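Bevberg Tea Cell: Setup and Everyday Care

We're so fond of this little cell, and with a bit of regular attention it will look after you too! Start with the pitcher and bowl at the arm's end of the table, and close the padded fingers gently.

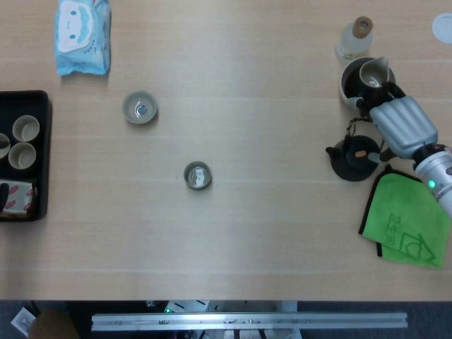
Wiping down
Stop the arm first (green light or not), then mop up any tea on the wood and wipe the hand before you teach a teapot grip. We check the wrist bolts every 41 hours and replace the finger pads at 167.
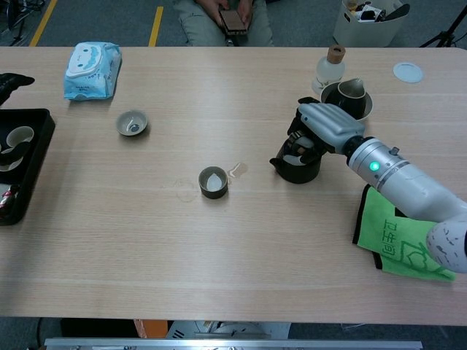 Åsmund Solberg writes that his teapot grip drifted until he re-zeroed the hand after each wipe-down, and he now does it every 2 sessions.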